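Grippers, sunshine and a shiny box: what went wrong at my table
Sunday, August 17, 2025
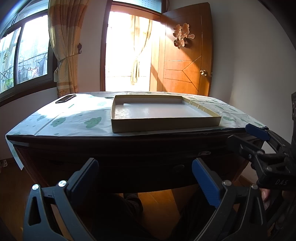 The cloud tablecloth, the shallow box and all that lovely sun.

I promised a few of you I'd write up my bad week with the hand grippers, so make a cup of tea, because there are a couple of tips in it that I wish I'd had at the start!

My trouble was dropouts. I'd do a nice neat bit of folding, or pop something into the box, and then find the tracking had wandered off halfway through. The Koto software (which is what our little group at Stestham uses) just says "position lost" and leaves you to work out the rest. I lost 81 takes that way before I stopped blaming my wrists.

First tip, then: look at your light before you look at your kit. I do love a sunny room, but a big bright patch on a pale cloth washes the pattern right out, and the tracking needs something to get hold of. Draw the curtain, or turn the table, or wait till the sun has gone round. Mine behaved far better once I'd moved to the evenings.

Second tip, shiny bottoms. A box with a smooth, light inside throws the glare straight back at you. I cut a piece of brown parcel paper to fit, stuck it down with double-sided tape, and that was that. Matt card does just as well. Don't use foil-backed lining paper (yes, I did, and no, I don't want to talk about it).

Third, iron your cloth, or at least pull it flat. I caught a jaw tip in a fold and dragged the whole lot sideways, box and all. Four bulldog clips along the edge sorted it. And tuck up any corner that hangs down near your knees, or you'll stand up and take it with you!

Now the bit that gave me a fright. I pinched the side of my finger in the linkage, where the arms close together near the pins, and it blooming well hurt. I'd been holding too far forward without noticing. Keep your fingers well back on the grip, take your rings off, and never poke at a stuck jaw while your other hand is still on the trigger. Aoi Amano wraps a bit of bright tape round hers to show where her hand should stop, and I've copied her.

Phones want to be off the table altogether. Mine buzzed itself along the cloth in the middle of a take, and I jumped and knocked the box on the floor.

Last thing, check your screws. I do mine every 2 hours or so with the little driver out of my sewing machine drawer. Finger tight and a nudge more is plenty.

If anyone has found a non-slip mat that doesn't shed bits, do leave me a comment. The Losum one went straight in the bin.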